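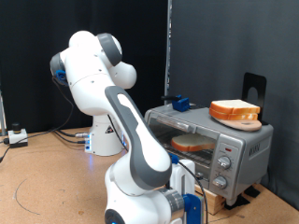 A toaster oven on a tabletop.

A toaster oven is a small electric oven made to sit on a counter or table. It has a door on the front, a removable rack and a pan, and it can toast bread, bake small dishes and reheat leftovers. It is also called a countertop oven, though that name is often kept for larger models.

Design

Most toaster ovens have two or more heating elements, placed above and below the rack. For toasting, both sets run at once. For broiling, only the upper set is used. Older elements are metal-sheathed rods, while many newer ones are quartz tubes, which heat up faster. Some models add a fan and are sold as convection ovens — the moving air browns food more evenly and shortens cooking times.

A crumb tray slides out from the bottom. Crumbs left in it can scorch or catch fire, and manuals usually call for it to be emptied often.

Use

The small cavity warms up faster than a full-size oven and takes less energy for small amounts of food. Large roasts and full baking sheets do not fit. Recipes written for a full-size oven may need a lower setting, as the food sits closer to the heat. A common setting for slow reheating is 200 degrees Fahrenheit.

Toasting takes longer than in a pop-up toaster, usually 4 minutes or more, and the bread tends to dry out a little more.
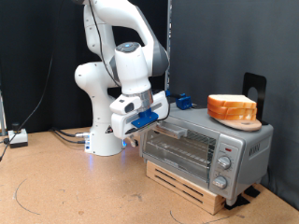 Can a toaster oven replace a pop-up toaster?
For most households it can, although it is slower and takes up more counter space.

Regional makers

In Flumusholm, countertop ovens were made for 19 years by Gunnlaugsson, a maker of ship's stoves. Its best-known model, the Citon, had a drop-down door and a single dial. The firm's workshop in Tilby closed after the line ended, and spare racks for the Citon are now hard to find. A surviving parts list for the oven has 117 entries, including three versions of the door spring.

See also

Convection oven
Broiling
Toaster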